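Vusstead Women's Health Clinic
Procedure Room and Ultrasound Suite: Safety Inspection Checklist
Form revised Jun 13, 2020

Scope: Procedure Room 2, ultrasound suite, adjoining specimen pass-through. Inspection carried out with the clinic open and no patients in the rooms under review.
Ratings: S = satisfactory, A = action needed, N = not inspected.

1. Transvaginal probe reprocessing
1.1 Probe cleaned of gel before high-level disinfection — S
1.2 Disinfectant test strip result logged for each cycle — A
Comment: Log has gaps on 4 dates in February. Strips were in stock and in date. The sonographer on duty initials each line; a blank line counts as a failed cycle and the probe is to be reprocessed before use.
1.3 Probe stored dry, covered, and hanging clear of the wall — S
1.4 Probe cover supply latex-free, with sizes separated — S
Comment: Covers are now in the Berrada wall dispenser. The old open tray can be discarded.

2. Exam table and stirrups
2.1 Table brake holds under load — S
2.2 Stirrup locks engage at all positions — A
Comment: Left stirrup on the Gedorari table slips one notch when weight is applied. Tagged. Table may be used for abdominal scans only until the lock is replaced.
2.3 Upholstery intact, no splits at seams — S
2.4 Foot control cable routed away from walking path — S

3. Medications and emergency supplies
3.1 Local anesthetic within date — S
3.2 Vasovagal response kit sealed and checked monthly — S
3.3 Oxygen cylinder above minimum pressure — S
3.4 Medication refrigerator logged twice daily — A
Comment: Morning readings complete. Afternoon readings missing on 5 days. The Rullora data logger shows no excursion over the same period, but the manual entry is still required. Attach the logger printout to the paper sheet for the missing days.

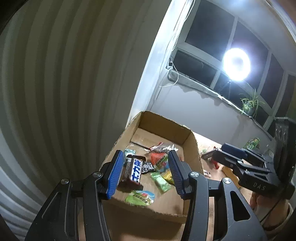 3.5 Refrigerator holds medications only — S
3.6 Sharps container below fill line and fixed to wall — S

4. Specimen handling
4.1 Endometrial biopsy containers labeled at the bedside — S
4.2 Two identifiers on every container and requisition — S
Comment: 27 requisitions sampled, all correct.
4.3 Formalin spill kit within reach of pass-through — A
Comment: Kit is present but stored behind the linen cart. Move to the lower shelf to the right of the hatch.
4.4 Eyewash station flushed weekly, record posted — S

5. Privacy and access
5.1 Door lock and occupied sign working — S
5.2 Curtain covers full width of doorway — S
5.3 Call cord reachable from the toilet and from the floor — A
Comment: Cord in the patient restroom has been tied up to clear the mop. Untie and trim to the correct length.
5.4 Chaperone notice posted in both rooms — S

6. Electrical
6.1 Ultrasound unit inspection label current — S
6.2 No extension cords in patient area — S
6.3 Colposcope light source — N
Comment: Out for service.

Follow-up
Items marked A are to be closed within 10 working days, except 2.2, where the restriction stays in force until the part is fitted and the lock is retested under load. Item 6.3 is to be inspected on return, before first use. File the signed copy with the probe reprocessing log.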